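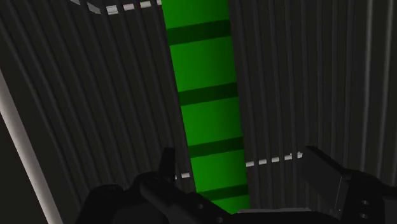 The Brarevex Hand-Crank Grain Mill

I've wanted to sell a grain mill at Navetside for years, and I kept putting it off because every one I tried annoyed me in some new way. The first walked across the counter while I cranked. Another gave me something closer to birdseed than flour (I made pancakes with it anyway, and we ate them, and my jaw hurt). So when a Brarevex turned up in the shop last February I wasn't expecting much. I ground a little rye in it before lunch, then some wheat, then a bag of popcorn I found in the back of the cupboard, and by closing time I'd more or less decided to order a case.

What it does

It turns whole, dry grain into flour, meal or cracked cereal, and you do the work. There's a steel crank with a maple handle, a hopper on top, and a pair of steel burrs inside that you bring closer together or farther apart with a dial on the front. The dial has 32 clicks. I use maybe five of them, but I know people who fuss over coffee the way I fuss over cornbread, and they will be very happy with the other ones!

On the finest clicks you get flour good enough for sandwich bread. It won't be as silky as the white flour in the paper sack, so if you're after a tall, fluffy loaf, sift out some of the bran or mix it half and half with store-bought bread flour. In the middle you're in cornmeal and polenta territory, and that's where I'd live if I could. Wide open, it cracks oats and wheat for hot cereal.

How long does it take?

Longer than an electric one, I won't kid you. A cup of wheat on a fine setting takes me about 2 minutes of steady cranking, and hard red wheat is a bit more of a workout than soft white. For a full batch of bread I switch arms halfway through, or hand the crank to whichever kid is complaining about being bored. If your shoulder gives you trouble, do two passes: one coarse, one fine. Each pass is much easier to turn.

What to put in it

Wheat, rye, spelt, barley, rice, millet, buckwheat, dry corn, dry chickpeas (crack those first on a wide setting). All of it needs to be properly dry. If a kernel dents when you bite it and doesn't snap, leave it out on a tray overnight.

Please don't put in nuts, flax, sesame, coffee or anything else oily. The burrs gum up, and then you'll be at the sink with a toothpick. Ask me how I know.

Fitting it to your counter

The clamp opens wide enough for most counters and tables, and it wants a straight edge with a bit of overhang. I slip a folded dish towel under the top jaw so it doesn't mark my table. If your counter has a rounded front edge, bolt it to a board instead; the holes are already in the base, and the bolts are in the bag with the spare washer.

Cleaning

No water on the burrs, ever. Unscrew the front, pull the burrs, brush everything off with the little brush that comes with it, and every so often run a handful of dry white rice through. The hopper and handle can be wiped with a damp cloth. Whole-grain flour doesn't keep very long, so grind what you need, and put leftovers in the freezer.

In the box

Mill body with clamp
Crank and maple handle
Steel burrs, fitted
Hopper with lid
Cleaning brush
Bolts and one spare washer
Instruction sheet (the drawings are better than the words)

Details

Item number: 872
Dial: 32 settings
Finish: Adard cream or Villalba red
Guarantee: 2 years on everything except the burrs, which wear with use and can be bought separately

Ordering and shipping

The red sold out faster than I'd guessed, and the next lot is due on 11th July. You can order now and I'll hold one for you. Cream is on the shelf and goes out the next working day. Shipping is free on orders over $100, so the mill ships free by itself, but if you're adding grain, keep in mind that it comes in a separate box and sometimes shows up a day later.

Returns are fine within thirty days as long as you've brushed the flour out first. If you're stuck between this and an electric mill, send me a note through the contact page and tell me what you bake and how often.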